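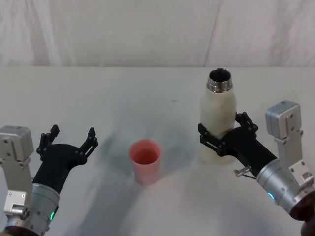
Two-arm cell on the sample line, what it has done to our shifts (long)

9 min read

benchrat_mo
So I've been promising to write this up since November and I finally have a quiet evening. I work in the prep room at Hunham, we do tasting samples for drinks companies. Bottles come in, we pour, label the cups, send the trays through to the panel. There were nine of us on days when I started. Last year management bought a two-arm setup from Skolum to do the pouring. One arm handles the bottle, the other one handles the cup, and one of us looks after the pair of them from a desk.

The pouring itself is fine. I'll say that up front because I know how these threads go. It's slower than me on a good morning but it's the same at 3 in the afternoon as it is at 8, and I'm definitely not! What I want to talk about is everything around the pouring, because my job is now mostly cups. Setting out cups. Straightening cups. Getting a message that the cell has stopped and walking over and moving a cup an inch. I used to chat with Kavitha Amin across the bench all day and now she's at the other end of the building doing labels and I see her at lunch if our breaks match.

Anybody else been through this? Did it settle down?

palletjack77
We got something like this from Arnine for boxing up spray bottles. It took most of a year before I stopped hating it. My wrists are better, I can't argue with that. I was wearing a brace to bed before and I haven't needed it since spring. But yeah, the talking. You lose the talking.

One tip, mark the table. We put little tape corners where each thing goes and the stops went way down.

benchrat_mo
Tape was my idea too and I got told no, it confuses the cameras. Maybe that's true, maybe it isn't. They've got a camera on each wrist and the guy who set it up wanted the table as plain as possible, so plain table it is.

thirdshift_lou
Going to disagree a bit with the mood here. I did sample pouring by hand for years at a different place and it was the most boring work of my life. 208 cups before lunch, same bottle shape, same inch and a half in every one, supervisor with a ruler. If a machine wants that, it can have it. You say your job is mostly cups now but it sounds to me like it was mostly cups before?

Not trying to be mean. I just think we get sentimental about stuff we complained about constantly when we had it.

benchrat_mo
Ha, fair. We did complain. But it was my pour, you know? When a batch went through with no spills I'd done that. Now if it goes well the cell did it and if it goes badly I set the cups out wrong. That part really gets under my skin.

Son_ofagunn
This is the whole thing for me. Who gets the blame. At our place every stop gets logged with the name of whoever is minding the station, so on paper the machine has a perfect record and I have a terrible one. I brought it up at my review and my manager looked at me like I'd started speaking another language.

Ask how your stops are logged. Seriously, ask this week.

benchrat_mo
Oh. I have never once looked at that. Going to ask.

quietvalve
Maintenance side here, so a different view. Bottles with a metal neck and plain cups are about as friendly as it gets, and it'll still have bad days. Light changes, somebody swaps cup suppliers and the new ones are a hair softer, a grip setting gets bumped. The places where it works well are the ones where the people who used to do the job get to change things. Where it's only the vendor who can touch anything, you get exactly what you're describing, a person walking over to move a cup an inch forever.

Did they train you on it or just on restarting it?

benchrat_mo
Just restarting. Clear the table, cup and bottle back in place, check the lights on both arms, press go. The training was 60 minutes including a video. Kavitha asked if she could learn to do the setups and was told there might be a course later in the year. She's the sharpest person in that room and she'd be great at it, she was already working out which bottles it fumbles and writing them down in a notebook.

palletjack77
Get her that course. Get yourself on it too. That was the thing that turned it around for me, I can teach ours a new bottle now and I got a bump in pay for it. Small, but a bump.

thirdshift_lou
And how many people did they keep after the bump? I said I don't miss the work, I didn't say I trust anybody's plans lol

palletjack77
We lost two. Both retired, and they weren't replaced. So call that whatever you like.

benchrat_mo
Same pattern here. We're down to six on days. No layoffs, they were very careful to use that word in the meeting — people left and the openings just never got posted. Over 3 months I kept waiting to see one go up on the board.

Son_ofagunn
Six from nine is a cut, whatever the meeting called it.

thirdshift_lou
Agree with Son on that one.

quietvalve
I don't love it either, but in your shoes I'd put the training request in writing with both your names on it, and attach a copy of the notebook. A list of which bottles give trouble is worth real money to whoever signed for that cell. Keep the original.

benchrat_mo
Ok I like that. I'll talk to her at lunch if I can catch her. Will report back on the logging thing too.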